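Grukevine
Soup and stew recipes from the community cookbooks of Vitport

Grukevine is a small, friendly dataset of 1,789 soup and stew recipes, typed out from locally printed cookbooks and tidied into tables you can open in any spreadsheet. The books were put together by schools, chapels, allotment groups, a rowing club, a bus depot and one very keen ladies' darts league. Most were stapled or comb-bound, sold for small change and never reprinted.

I love these books. They are full of things that grander cookery writing leaves out: what to do when the butcher has only got neck, how to stretch a pan for two more people, which neighbour's leeks are best. If you work on food history, everyday language or recipe parsing, or you just want a lot of ideas for a wet evening, I hope you'll get as much fun out of the collection as I've had from making it.

What's in the download

recipes.csv – one row per recipe, with title, book, page, section heading, method text and the number of servings where the book gives one
ingredients.csv – one row per ingredient line, linked to the recipe by its id
books.csv – one row per cookbook, with its title, the kind of group behind it, the decade and notes on condition
units.csv – a lookup table for measures, from the ordinary (pint, ounce) to the local (see below)
variants.csv – pairs of recipes that look like the same dish copied from one book to another
CHANGES – what moved between versions
LICENCE – the full terms

All the tables are UTF-8 with a header row. Fractions are kept as printed in the "raw" columns and turned into decimals in the "clean" columns. If you only want one file to play with, start with ingredients.csv. It's the most carefully checked, and also where the best surprises are.

Where the recipes come from

The books belong to the Ondieki Reading Room in Vitport, which has been taking in local print for as long as anyone there can remember. Cookbooks arrive in house clearances, in carrier bags, and once inside a fish kettle. The cookery shelf now holds over 40 of them that have a proper soup section, and every one of those is in Grukevine. Books with a stray soup or two among the cakes were left out of this version, though I would dearly like to go back for them.

The oldest has no date at all. Its advertisements put it before decimal money, and the paper agrees. The newest is from a primary school and includes a recipe for "Sad Carrot Soup" by a pupil in the infants, which I have made twice and can recommend.

How it was put together

Each soup section was typed by hand from the page, with the book open next to the keyboard. Automatic text reading was tried on the first few books and gave us "1 lb onious" and "simmer until fender" (I kept a list). Typing took longer, but it meant that pencil notes, crossings-out and gravy-obscured quantities were looked at properly by a human being with an interest in dinner.

After typing, the ingredient lines went through Dereo, a little splitting script that breaks a line into amount, unit, item and preparation. "2 large onions, chopped small" becomes 2, large, onion, chopped small. Dereo comes in the tools folder and is easy to run on its own. It's quite good with tidy lines and gets lost with chatty ones, so anything longer than 20 words was split by hand. My favourite of those reads: "A good lump of butter, or dripping if it is a weekday, but do not let Mother see as she thinks it spoils the colour of the peas". 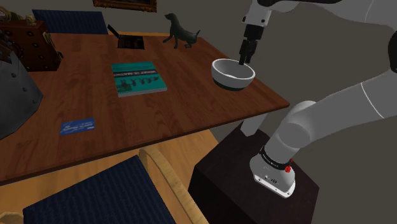
Quantities were the next job, and they were a joy. Community cooks measure with whatever is nearest. The units table has entries for teacup, breakfast cup, basin, jugful, "the blue jug", handful, fistful, knob, walnut, egg (as a size of butter), sixpence (as a depth of salt) and "enough". Where a book explains its own measures, the clean column follows that book. Where it doesn't, the clean column is left blank and the raw text stands. Please resist the urge to fill those blanks with an average. A basin in a chapel book that feeds a whole outing is a very different basin from the one in a book of suppers for one.

Spelling is left alone in the raw columns. You'll meet lentels, brocolli, tumeric and a heroic "bullybase". The clean item column uses one everyday word for each ingredient, so swede, turnip (where the writer plainly means swede) and "neep" can all be found together. The choice between swede and turnip was made recipe by recipe, from the colour or cooking time given in the method. If neither helped, the item is marked "swede or turnip" and left at that.

Finding the copies

One of the nicest things about having all these books side by side is watching recipes travel. A leek and barley broth turns up in the rowing club book, comes back in a chapel book with the bacon gone, and then appears in a school book with the bacon restored and cheese on top. The variants table tries to catch these family lines. Two recipes are paired when they share a title, or most of their ingredients, or a telling phrase in the method.

Pairs are suggestions only. Pea soup is pea soup, and two people can easily come up with the same one. The "why" column gives the reason for each pairing in plain words so you can judge for yourself.

How well was it checked?

A sample of 100 recipes was drawn by random number and compared line by line with the books, by someone who had not typed them. Mistakes found in the sample were put right, and where a mistake looked like a habit (a certain typist's fondness for turning "tbs" into "tsp", say – it was me) the whole table was searched for the same thing. There will still be slips. Salt quantities deserve particular suspicion, partly because of my typing and partly because some of the books are plainly wrong themselves.

Things to know before you use it

The collection leans heavily towards people who joined things. Someone who cooked wonderful soup and never belonged to a club is missing from it. So are dishes thought too plain to send in, and families who cooked from memory and saw no need to write it down. Please don't treat Grukevine as a picture of what the whole town ate.

Several books were sold to raise money, and contributors put their best foot forward. There is a good deal of sherry in these recipes. Whether there was as much sherry in the kitchens is another question.

Names of contributors have been taken out of every table. Initials and nicknames inside the recipe titles have gone too, with a general word put in their place, so you'll see "Grandmother's Friday Broth" where the book has something more personal.

Cooking times are given as printed. Some of the older ones boil beans and greens for a startling length of time, and a few skip steps that we would now think important, such as boiling dried kidney beans hard at the start. The column "kitchen caution" marks the ones I noticed. An empty cell there means only that I noticed nothing, so please use modern food safety advice if you're going to cook from the data.

Ideas for using it

Track the arrival of an ingredient. Garlic is fun, and so is curry powder, which comes in far earlier than I expected.
Compare the verbs. Older books "let it catch the boil"; newer ones "bring to the boil".
Try your own ingredient splitter against the hand-split lines. I would love to see something beat Dereo, which shouldn't be too hard.
Look at what people serve on the side. There is a whole study to be written about toast.
Pick a row at random and make it for tea.

Licence and reuse

The tables may be used, changed and shared for any purpose, as long as you credit Grukevine and the Ondieki Reading Room. Dereo is under the same terms. The page scans are not part of the download, but the books can be seen at the Reading Room in the afternoons. Bring a pencil, and leave your flask at the desk.

Known problems

The school books number their pages from the back cover, so page values run downwards in those rows.
"Stock" is a single item in the clean column whatever it was made from. The raw column keeps the detail.
Two books share the title "Ladle and Spoon". Use the book id, never the title, when joining tables.
Handwritten additions are marked H, but in one chapel book the whole soup section was handwritten before it was copied and printed. Those rows are not marked.
The bus depot book gives all its amounts for the canteen. Servings are blank there and the potatoes come by the sack.

What's coming next

The stray soups from the cake-heavy books come first, then dumplings, which were left inside the method text this time and really ought to have a table of their own. I'm hoping to have both in by September. If you find a mistake, send the recipe id and what you think it should say. And if you have a Vitport cookbook in a drawer, even one with its cover gone and half the puddings missing, the Reading Room would be delighted to hear from you.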